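Getting Our Short Documentary Made: What We Learned at Premitz

July 2018
By Regula Wyss

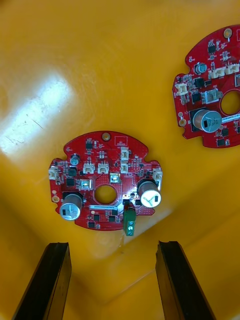
When our tutor, Gebhard Kuster, first asked us to pitch a short documentary for the final media production unit, I had a whole page of grand ideas and not one person willing to sit in front of a camera. Fabian Wieser, who became my partner on the project (and who has been very patient with me ever since!), had the opposite trouble. He knew plenty of people with stories and couldn't choose between them. We put our two lists side by side over a long lunch and settled on Unuren, the little community television channel that has been running out of the same building since before either of us was born.

Our question was a simple one: how does a small channel find and train new presenters? We planned a film of 15 minutes, which felt terribly short in the first week and terribly long by the third.

Most of the filming was done in May. Wendelin Grabner, the programme manager, let us sit in on two training evenings and gave us a lovely long interview, though I'm sorry to say the first part of it has a hum running underneath. I had put the microphone receiver beside a power supply and didn't listen back until we were home. Fabian cleaned up what he could, and we used my own narration to cover the worst of it. I'd never liked the sound of my voice, but after recording the same paragraph so many times I've more or less made my peace with it.

The budget was $2,190, from the Haslinger student fund, and nearly all of it went on sound gear hire, travel and a licence for the music. We had put nothing aside for captions, so we typed them ourselves over several evenings with a great deal of tea. I'd now say captions were the most useful job we did, as reading every line on the screen showed us how often our speakers repeated themselves, and we trimmed the cut quite a bit afterwards.

Editing was where we disagreed. Fabian wanted to open on the nervous trainees waiting outside the studio door, and I favoured Wendelin's story about her first live broadcast, when she read the weather for the wrong day. We tried both and showed them to Balthasar Berchtold from the year above, who liked the trainees and told us the weather story would be funnier once people knew her. He was right, and it now sits near the middle.

The finished film was screened at Jutosik, the department's end-of-year showing, to a warm and rather chatty crowd. Gebhard's written comments praised the interviews and asked for more of the trainees' own opinions, which is fair, as we have only two of them speaking at any length. If we get the chance to go back, we'd like to follow one new presenter from the first evening right through to a first broadcast, and I'd bring spare headphones.

Contact: Premitz Media Production Program, Student Projects | © 2018 Premitz | Back to top

We use cookies to help this site run smoothly. By continuing to browse, you agree to their use. OK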